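Compte rendu de réunion - aménagement de l'atelier Kirberg
Lundi 27 septembre 2021

1. Tables
Les plateaux beige clair sont retenus pour l'ensemble de l'atelier. Fodor livre 10 tables en janvier, hauteur réglable de 55 à 57 cm. Le devis de Cletside est écarté - délai trop long.

2. Repérage des emplacements
Chaque cube se pose sur un carré de couleur à plat sur la table. Le petit cube bleu foncé va sur le carré bleu clair, le grand sur le carré jaune orangé. Les carrés ne sont pas collés, afin de permettre le nettoyage du plateau.

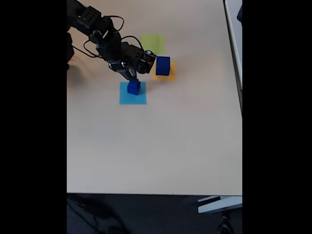
Faut-il commander les carrés de rechange en même temps que les cubes ?
Les deux commandes restent séparées : les carrés sont pris chez Kasura, par lot de 163, et les cubes chez Fodor avec les tables.

3. Rangement
Les cubes sont triés par taille en fin de séance, un bac par taille. Les carrés sont stockés à plat, par couleur. Tout carré corné est retiré du lot.

4. Points ouverts
Étiquetage des bacs - à reprendre à la prochaine réunion.
Adresse de livraison à confirmer auprès de Fodor.

Séance levée à l'issue du point 4.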